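핸드 그리퍼 데이터 수집 메모. 7월분 정리해서 올림.

1/ 목표는 시연 400개. 현재 사용 가능한 건 86개. 버린 것도 꽤 된다. 폐기 사유 대부분은 궤적 추적 끊김.

2/ 시작 자세를 고정하지 않기로 함. 매번 같은 위치에서 시작하면 정책이 위치를 외운다. Stavum 때 이미 겪은 문제.

3/ 빈 그리퍼로 접근만 하는 구간도 자르지 않고 남긴다. 앞부분을 잘라낸 세트로 학습하면 접근 속도가 튄다.

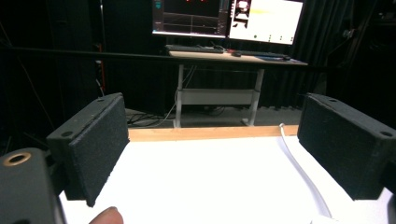
4/ 손가락 간격 값은 에피소드마다 영점을 다시 잡는다. 100개 단위로 한 번만 잡았더니 뒤로 갈수록 편차가 누적됐음. 보정 스크립트는 Ramil Ambrosio가 쓴 걸 그대로 사용.

5/ 작업자는 3명. 사람마다 닫는 속도가 달라서 작업자 ID를 메타데이터에 넣었다. 평균 내서 맞추는 건 안 함.

6/ 실패 시연은 별도 폴더. 라벨은 미끄러짐, 헛집음, 중단. 학습에 넣을지는 Terton 쪽 비교 결과 보고 결정.

7/ 조명 조건은 아직 한 가지뿐이라 일반화 얘기는 이르다. 다음 배치부터 바꿔서 찍을 예정. 포맷 질문은 답글로.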